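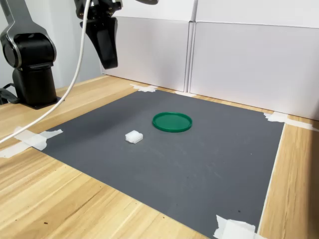 To: Farkeo rates and funding list
Date: Tue 9 April
Subject: Re: Swap spreads and the January issuance window

On the list, a member wrote:

> I have read the last two notes on swap spreads and I still don't follow the
> argument. If the ten-year spread narrowed by 14 basis points while the
> policy rate didn't move, why treat that as a supply story at all? Dealers
> were short of balance sheet over year end, as they are every year. I would
> expect the move to reverse once repo settles down. It also seems to me that
> the Kimell series is being asked to do too much. It is a monthly average
> and it smooths out exactly the days we care about.
>
> Separately, does anyone have the Grirkcombe auction results in a form that
> can be read into a spreadsheet? The ones on the site are scanned.

Taking the points in order.

On year end: the balance sheet effect is real, but it shows up mainly at the short end. Term repo was dear across the turn and came back to normal in the second week of January. If the narrowing in the ten-year sector had the same cause, it should have gone the same way over the same days. It didn't. The spread stayed where it was through the rest of the month and then narrowed a little further when the February calendar was published. That timing fits supply much better than it fits funding.

The mechanism is the ordinary one. More bonds have to be held by somebody, the marginal holder finances them in repo, and the yield has to rise against the swap rate until the carry is worth the capital it uses. Hedging flows from pension schemes work on the other leg. Those schemes receive fixed in swaps, which pushes the swap rate down, and they did more of it than usual in January as funding ratios improved. Both legs were moving the spread in the same direction, and I don't think the data let us say how much came from each.

On the Kimell series: agreed that a monthly average is the wrong tool for dating a move. I used it for the level only. For the dates I used the daily closes, and the two do not always match well. The Kimell compilers take a mid-afternoon fixing and drop days with fewer than five contributors, so thin days around holidays are simply missing. Anyone regressing on that series should check for the gaps first — they are not flagged in the file, and a careless fill-forward will give you a run of zero changes that looks like calm.

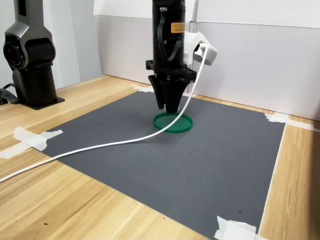

Vol. 57, No. 5

The same caution applies to the note in the current issue of the Farkeo bulletin. Its second table lists issuance net of redemptions but gross of buybacks, and the heading says only "net". If you take the buybacks out, the January figure falls by 900 million. That is enough to matter for the slope of the line in the chart, though not for its sign. I have written to the editors and expect a correction.

There is also the Chuang decomposition, which two people have now sent me off list. It splits the spread into a credit term, a liquidity term and a residual it calls scarcity. My difficulty is with the credit term. It is backed out from unsecured term rates that hardly trade, so most of what it picks up is the quoting habits of the panel. The liquidity term is cleaner. I would be content to see the residual and the credit term added together and left unnamed.

On the Grirkcombe results: the scanned sheets are all that is published for the older auctions. From January onwards there is a plain text file behind the calendar page, one line per auction, with columns for cover, tail and average accepted price. The tail is in price terms and has to be converted if you want it in yield. Watch the column order, which changes after the third line.

I have keyed in the older ones as far back as the change in auction format. Two of the cover ratios on the scans cannot be read and I have left them blank. I will put the file in the list archive this week.

One open question from my side. Has anyone compared the spread on the current benchmark with that on the bond before it? If supply is the main driver, the older bond should have cheapened nearly as much, after allowing for its specialness in repo. I have closing prices for both but no specific repo rates before February.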